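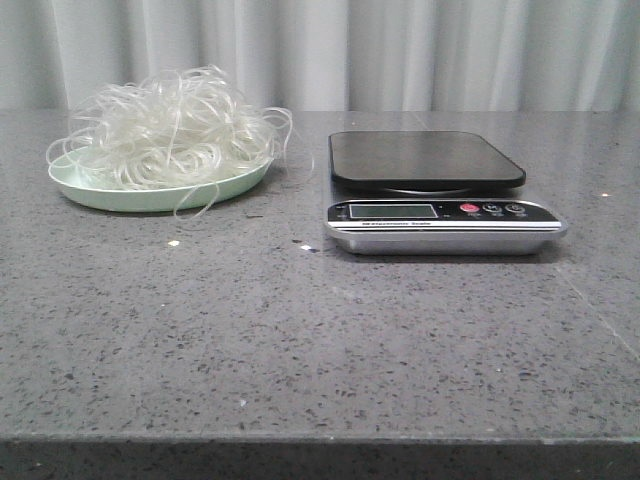 Pratier Word Bank: Frequently Asked Questions
Last updated 2025-07-26

What is the Pratier Word Bank?

It's a growing collection of recordings of people in Rotbridge talking in the languages they grew up with. We work with 3 of them at the moment: Ilocano, Pangasinan and Kapampangan. The collection holds 2886 clips, from single words to long, rambling stories about weddings, floods and who cheated at cards. We love the long ones!

Who runs it?

Lilibeth Gatchalian started it and still does most of the Pangasinan interviews. Dindo Dalisay looks after the sound files and the website, and Aileen Macaraeg handles transcription. If you write to us, one of the three will answer.

I understand my grandmother's language but can't really speak it. Am I any use to you?

Yes, very much so! Listeners like you are wonderful at interviews. You know when a story is getting good, you laugh in the right places, and your grandmother will explain things to you that she would skip with us. Many of our liveliest recordings have a grandchild in them asking "Wait, what does that mean?" in English. We keep those questions in.

Do I have to be fluent to be recorded?

No. If you have 50 words, we would like all 50. Please don't practice first or look anything up. The word you use at home is the one we're after, even if your cousin swears it's wrong.

What if we mix in English or Tagalog?

Go ahead. Mixing is how most families talk, and it tells us a lot about which words people reach for. We mark the switches in the transcript and leave the recording alone.

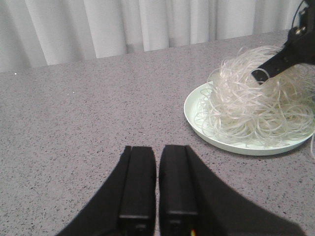 How long does a session take?

Plan on an hour, with a break whenever you want one. Sessions are held in the Inthanon Room, upstairs at the Braltow Building (there's an elevator by the back door). We can also come to your home, which tends to be quieter than people expect once the TV is off.

What should I bring?

Nothing is required. Old letters, song sheets and photos get people talking, so bring those if you have them. Reading glasses are worth remembering, as the consent form is in fairly small type. A larger version is on its way.

What will you ask me?

We usually begin with family words, then food, weather and body parts, and after that we follow wherever you go. If you'd like to see the word list ahead of time, Dindo can mail you a copy. It's 7 pages and nobody has to finish it.

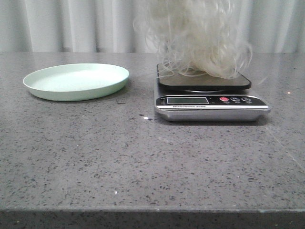
Why do you ask so many questions about where things are?

Location words are a real treat to study. Languages split up space in different ways, and a translation list ("on," "beside," "behind") hides most of it. So we like to ask about ordinary things on a counter. Take a green plate with a kitchen scale to the right of it and a big tuft of curly white fibers on top of the scale. How would you tell someone on the phone where the tuft is? Would you mention the plate at all? Do you say the tuft is sitting, standing, or something else? Two sisters can give two quite different answers, and then they argue, and the argument is often better than either answer. Please argue in your own language if you can!

Can I describe things in whatever order I like?

Yes. Start anywhere. We only ask that you say it out loud and don't point, as the microphone can't hear pointing.

Who can listen to my recording?

You decide. There are three settings: open to everyone, open to registered members, or family only. You can choose a different setting for each clip, so a recipe could be public while the story about your brother stays private. You can also change your mind later. Write to us with the clip number and Aileen will make the change.

Can I use my real name?

Certainly, and many people do. Others go by a first name, a nickname or initials. Pacita Navarro asked to be listed under her full name with her home barrio beside it, and we were delighted to do that. If you mention other people in a story, we'll ask whether their names should be bleeped.

Do I get a copy?

Always. You'll receive the sound files and, when it's ready, the transcript. We can put everything on a USB stick for relatives who don't care for downloads.

Why is my transcript taking so long?

A minute of relaxed conversation can take a good part of an evening to write down, and more when three aunts are speaking at once. Long sessions recorded this summer should be ready in September. If you need something sooner, for a birthday or a funeral, tell us and we'll move it up.

How do you spell words that have more than one spelling?

We type what the speaker prefers and add the other spellings to the search index, so people can find the word either way. When a speaker has no preference, Lovely Dagdag, our newest transcriber, checks how it was spelled in earlier clips and follows that.
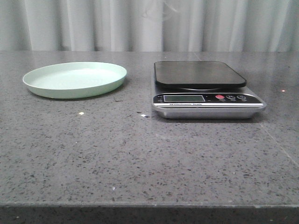 I think there's a mistake in a translation. Should I tell you?

Please do! There's a comment box under each clip. Give us the time in the recording, the word, and what you think it means. We go back to the speaker wherever we can before changing anything, and if both meanings are in use we list both.

Can teachers use the clips in class?

Anything marked open can be played in class. Please credit the speaker the way the clip page does. We'd be thrilled to hear what your students made of it.

My family speaks a different language. Can we still take part?

Write to Lilibeth and tell her which one. We need at least one person who can transcribe before we open a new section, so if you know somebody with a good ear and some patience, send their name along too.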